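Can mangoes and apples share a shelf?

Asked by Omar Rizk in Food Storage - 529 views

We keep fruit out for people to take on their way in or out of the building. It used to sit in a bowl on a desk, but since April it has been in an open white cabinet near the entrance. The shelf in it is a slotted rack, so I figured air would get under the fruit and it would keep better than it did in the bowl.

The apples are doing fine. The mangoes go soft on me in 4 days, sometimes less, and the last couple had brown patches where they sat on the slats. I buy them fairly firm.

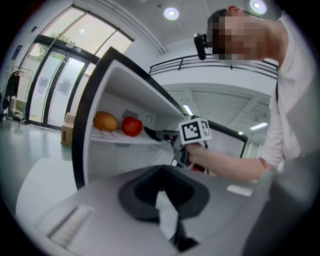

I have read that apples make other fruit ripen faster, but I don't know if that matters on an open shelf. Should I split them up, or is the spot by the doors too warm? I would like to keep them out of the fridge if I can, as people don't take fruit they can't see.

2 answers

Esperanza Tran
Yes, apples give off ethylene and it speeds up mangoes. It's worst in a closed bag, but if they are touching on a shelf you will still get some of it. Put the apples at one end and the mangoes at the other, or use the compartment underneath for one of them.

I would look at the heat too. Glass doors let in a lot of sun and a mango in a warm spot ripens fast no matter what is next to it. Put a cheap thermometer on the shelf around 2 in the afternoon. If it reads much over 75 I'd move the cabinet before I changed anything else.

For the brown patches, lay a folded dish towel over the slats. Mangoes are heavy and once they start to soften they bruise on anything with an edge. Turn them once a day. When one gives a little under your thumb it's ripe, and at that point it can go in the fridge for a few days - not before, as cold stops a hard mango from ripening right.

Fares Qudah
just buy fewer mangoes. we had the same thing at work and went to apples and oranges only, no complaints

Comment from Omar Rizk
Thanks both. I put a towel down and moved the apples to the other end. It was 79 on the shelf after lunch so I will ask if we can shift the cabinet back from the doors.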